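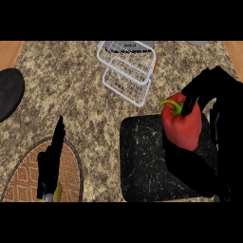
Amrit Pelletier asked, when the title of this talk went round, whether we could skip the kitchen altogether and talk about warehouses, where the machines already earn their keep. My reply was that the kitchen is the harder test and therefore the more useful one. Start with that exchange. It gets the room past the title.

**Opening (keep to two minutes)**

- Leave the first slide up. It is a simulated kitchen seen from above, with two black grippers and a red pepper in the right-hand one. Say that it is rendered, and say it early.
- The question for the session: can a machine do an ordinary chore, to an ordinary standard, in a room that was not built for it?
- Short answer: parts of chores, yes. Whole chores, on some days.

**What counts as a chore**

Clearing a counter is a chore. Picking up a pepper is a step in one. Most of the results shown in public are steps, and a good many of them are well done. The trouble starts when steps are joined. If each step works 95 times in 100, a job of 15 steps run end to end finishes a little under half the time. Write the sum on the board and give people a moment with it.

Two remedies are usual: make each step better, or notice a failure and try again. The second has had less attention than it deserves. A person who drops a spoon picks it up without counting it as a failure. Many control policies carry on as though the spoon were still in the hand.

**Grasping**

- Peppers are awkward. The skin is smooth, the lobes differ from one to the next, and the stem gets in the way of a finger coming from above.
- Two-finger grippers cope with more than people expect. They do badly with thin items lying flat – cutlery, a lid, a sheet of baking paper.
- Wire racks are a separate problem. Thin bars are hard for depth cameras, and anything leaning against them may be read as part of the rack. Point at the dish rack on the slide, with the small orange item leaning on its right side.
- Patterned surfaces, such as the granite and the woven mat here, can confuse a segmentation model trained on plain worktops. Training on varied textures helps. It doesn't remove the problem.

**Simulation and its limits**

The Tunow set is our simulated kitchen suite: 384 layouts, each run with a different arrangement of objects. For the January round we ran 1000 trials of a single task, moving one vegetable to a named place. The attraction is cost. A failed trial in simulation breaks nothing and resets at once.

What doesn't carry over well:

1. Friction. Real vegetables are rinsed, and a wet one slides.
2. Softness. The rendered pepper is a rigid body in our set-up. A ripe tomato is a different matter.
3. Clutter. Our layouts are tidy compared with any kitchen I have cooked in.
4. People. There are none in the simulation, and they move things.

If asked for the transfer figure, say that the real kitchen has been tried on 11 tasks and that the sample is too small for a percentage. Do not be drawn further.

**The shop floor, for comparison**

Come back to Amrit's point here. At Letier the bench work is fixed: same bins, same parts, same light. The cell at Dogbe is similar, though parts arrive in mixed trays and an operator still sorts the odd ones by hand. Both sites changed the room to suit the machine. That is a sensible thing to do in a factory and a hard thing to ask of a household.

Ebenezer Aidoo has argued that households already did this once, for the dishwasher. Plates got flatter and cupboards lost a bay. I think he is half right. The dishwasher asks for one fixed space, whereas an arm needs the whole worktop to be reachable. Leave the disagreement open if he is in the room – he will want to answer it himself.

**Where I would put money**

- Loading and unloading, with a person nearby to deal with exceptions.
- Fetching named objects for people who can't easily reach them.
- Not chopping. Vuvisance dropped the knife from its test list and I agree with the decision.

**Questions likely to come up**

Price: decline, we don't sell anything.

Speed: slower than a person on every task we have timed. Reliability is worth more at this stage, but don't pretend the gap is small.

Two arms or one: two, if the budget allows. Holding a bowl still while something goes into it is half of cooking.

Last slide is the contact page. Leave it up during questions.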